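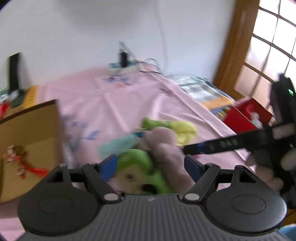
Willalby Toy Sort

Gallery and notes by Satish Alva
25 October 2024

The toy sort takes place each October in the Poojary Room at Willalby. Soft toys come in from houses and schools in the area, get checked over on the long tables and go out again in boxes to playgroups and waiting rooms. The final tally this year was 995 soft toys, which is five short of the 1,000 we had put on the poster. Jigsaws, board games and books are dealt with separately and have their own page.

On the pink cloth

A green plush with a white face patch and dark features, bunched up with a greyish-purple animal with rounded limbs. The pale yellow-green one with the fluffy, frayed edges is higher up, and a bit of light blue fabric sticks out on the left.

The tablecloth is pale pink with small blue and purple flowers. It creases as soon as it is unfolded and we have given up ironing it. A plain cloth would show loose stuffing better, but this one fits the table and washes at sixty.

How the toys are sorted

Toys arrive in carrier bags, bin bags and pillowcases. Each bag is emptied on to a table and the toys are picked up, turned over and looked at. Seams are checked first, then eyes and noses, then the label if there is one. Anything with a battery pack goes to a different table to have the pack tested or taken out.

After that there are three piles. Toys in good order are ready to box. Toys with an open seam or a loose ribbon go to mending. Toys that need a wash go into net bags, large ones separate from small ones. Fluffy edges are not counted as damage unless the fabric underneath is coming away. Long pile goes frayed and matted with handling and most children do not mind it.

Toys that came in together are kept together where we can manage it. A family of rabbits or a toy with its own blanket is tied with a length of cotton tape and boxed as a set.

Mending

The mending table had two sewing machines this year, although nearly everything was done by hand. Ladder stitch for seams, doubled thread for arms and legs. Plastic eyes that turn when tugged are taken off and replaced with embroidered ones. We ran out of dark brown thread early on and used black, so several bears have a sharper look than they started with.

Stuffing came from toys that were past saving. It was washed in a pillowcase, dried flat and teased out before use. Flat necks were the usual complaint. A small opening at the back of the neck and a handful of stuffing will put most of them right, and the stitches disappear into the pile.

Washing and drying

Cool wash, short spin, no softener. Most toys dry well enough on a rack near a radiator if they are turned morning and evening. Very large ones take up to 3 days and should be squeezed in the middle before boxing, as the outside always feels dry first. Toys with beans or pellets inside were sponged by hand and left on towels.

Purple and dark green plush can lose a little colour in the first wash, so those were done in a load of their own. Pale toys went in last.

Boxes and labels

Boxes came from Dratex, flat, in two sizes. The smaller size is better for soft toys. The larger one gets overfilled and the bottom flaps give way on the stairs. Tape goes along the centre seam and once across each end.

Labels were printed by Skimitz on the same stock as last year. The age range is written in marker, along with a short note of the contents – bears, mixed animals, characters, puppets. Labels go on the short side so that they can be read when the boxes are stacked.

Bears were the largest group, followed by dogs and rabbits. There were a great many loose hats and scarves, which have been kept back in a tin for anyone who writes in about a toy that has lost its own.

Bringing toys next year

Please check pockets and zips before you bring toys in. We found house keys in the back of a monkey. Washed toys are a help but they must be fully dry, as a damp toy will spoil the rest of the bag. Hard plastic toys and anything filled with polystyrene beads cannot be taken.

Bags can be left inside the side door of the Poojary Room during opening hours. Do not leave them on the step, even if the weather looks settled. If you are bringing more than a car boot full, tell the desk beforehand and a table will be kept clear.

Copies of the picture on this page can be had from the desk at Willalby. Ask for the toy sort folder.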